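Wednesday, February 28, 2018
Bench surface, job 1111, continued

Green board is down and I love it already. The old white top is leaning in the hallway next to the paint locker and as far as I'm concerned it can stay there. All the fussing over colour chips back in November finally has something to show for itself.

What went down, bottom to top: bench, then the tan cardboard, then the board. Cut the cardboard with a fresh blade and the long steel rule, two passes, bench protected with the Claster mat. Still wandered a bit at the end of the first cut where the rule slipped. Won't matter, that edge is well out of the way. Conceição had the good idea of leaving the cardboard wider than the board all around so we have a border to pencil on. Dates, little arrows, a note about which way the sheet goes. Pencil wipes off the green too easily and marker won't come off it at all (ask me how my thumb knows).

The sheet came from Wieczorek, out of their offcuts rack. I went in for something else entirely! They had it in a darker green as well, closer to a billiard table, and I stood there far too long holding one in each hand. Took the pale one. Glad I did. Under the shop lights it goes properly minty, and small things set on it are easy to find again.

Didn't glue it. I was all for a few dabs of the Prero adhesive at the corners, but Conceição wants to be able to spin it a quarter turn when one side gets worn, and that's smarter. Friction between it and the cardboard is doing fine so far. Gave it a good shove with the flat of my hand and it moved less than I expected. Will try a strip of the rubbery shelf liner if it starts to creep.

The big carton is at the back as a stop, and it works a treat. We talked about a proper wooden fence along there and may yet build one, but a carton is free and you can slide it when you need the room. It's one of the Girside delivery cartons, number 364 on our shelf list, so whoever goes looking for it in the storeroom: it's on the bench, sorry, I've put a slip in its place. I weighed it down inside with the bag of sand from the door. Brown tape over the places that wanted to open.
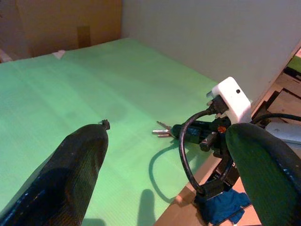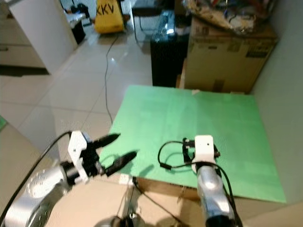 Photos: Conceição Coelho

Spotted the little white scrap at the back edge of the green, by the cardboard, once I had these up on the big monitor. Is it paper or is it a bit of plastic? Whatever it is, good advertisement for the colour. On the old white top I'd have gone right past it.

Something else I only noticed on the screen: the surface reads quite differently depending on where you look from. Down low you get faint lines running across it, almost ribbed, and from higher up it's more of a soft mottle with a paler band down the middle. I'd have sworn it was dead plain. Ran a fingernail over it afterwards, and there is the tiniest bit of texture. Nice to the touch. Want to see whether it holds graphite dust, and if so what gets it out. First try will be the soft brush, then a barely damp cloth. Please nobody go at it with the 2000 grit paper just to see, I want at least one spare before we start experimenting on it.

The wall behind is the plain grey we put on last spring, and it's lovely with the green. Calm. Conceição says it looks like a dentist's, and I've chosen to take that as praise.

Time for the whole business was about 20 minutes once the cardboard was cut, and most of that was me squaring up the board against the carton, stepping back, deciding it was crooked, and doing it again. Used the combination square in the end instead of my eye. Should have started with it.

To do:
Second sheet from Wieczorek before the rack gets picked over. Same pale green. Take a scrap along to match, the labels there are no help.
Pencil the outline of the board on the cardboard so it goes back in the same spot after a spin.
Tape down the front of the cardboard underlay, sleeves keep catching it.
Look at a shallower carton for the back. This one is sturdy but it's tall and it eats some of the light from the window side in the morning.
Return the Claster mat to the cutting table (me, tonight).
Find out if the Prero tape lifts cleanly off the green. Test on the underside, near a corner.

Conceição is in tomorrow from nine and will try the first quarter turn. Leave the sand in the carton please.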